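Local Roads and Public Safety - Unit 3 handout: weight limits on old bridges
Course tutor: Mhairi Gillies

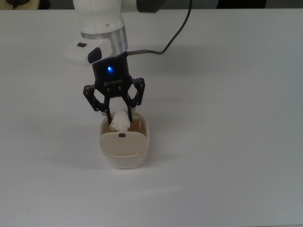
Robot arm with gripper, over a white tabletop.

Reading for this unit: the Matheson report, sections on inspection and signing. Bring your copy, we will mark it up in class.

Background

The Dikumby bridge was built in 1807 for carts and foot traffic. It has a single stone arch and no sidewalk. The council that owns it has to decide what may cross it, and at what speed.

Terms

Posted limit - the weight shown on the sign at each approach.
Assessed capacity - the load an engineer says the structure can carry. The posted limit should never be higher.
Detour length - extra distance for a vehicle that is turned away. At Dikumby this is around 95 minutes on foot, so pedestrians are normally left out of a closure if the deck is sound.

Points to note

A weight sign placed at the bridge is too late for a truck driver, who has no room to turn. It needs to be repeated at the last junction before the approach.
Width barriers stop large vehicles but also fire engines. The fire service must be consulted first.
Closing a road for repair and closing it for good are separate legal steps.

For August

Read the 243 public comments in the course folder and sort them by who is writing: residents, farmers, bus users, businesses. Then draft one page to the council on where the signs should go.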